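From: Precious Joubert
To: Stureck list
Date: 10th May
Subject: Re: [stureck] Grey bins – repaint, line, or leave?

Lerato Botha wrote:
> We have 8 of the big grey bins left from the Tshabalala order and
> the paint is coming off inside. Before I ask Skidstead for a price
> on new ones, can somebody say how bad they are? Also, are people
> still leaving odds and ends in them? I found a bottle in one in
> November.

Lerato,

I went through them this week. The outsides are fine and I would not spend money there. Inside, the floors have a rubbed, dusty look but they are sound. The wear is on the walls, mostly at the height where things knock against them. The bin below is typical. The back wall has chipped paint and a wide scraped patch in the middle, with a thin scratch running up from it.

And yes, there are still odds and ends in them. In this one there is a clear bottle or package with a white label or insert, a clear tube or bottle with a blue and dark-grey cap, a round yellowish thing, and a couple of small items in blue and green.
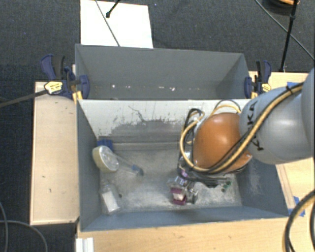

What I would do:

1. Empty all of them. Anything with a label goes back to the shelf, the rest goes in the box by the door until Friday.

2. Wipe the floors with a damp cloth and let them dry overnight. Don't use the blue scouring pads, they made bin 3 worse.

3. Sand the loose edges of paint on the walls and touch up the bare spots. We have 2 cans of the Etia grey under the bench, code 1636. It dries a bit darker than the old paint – I can live with that.

I would hold off on Skidstead until we see how the touch-up lasts. If you still want the price for the budget, go ahead and ask.

Precious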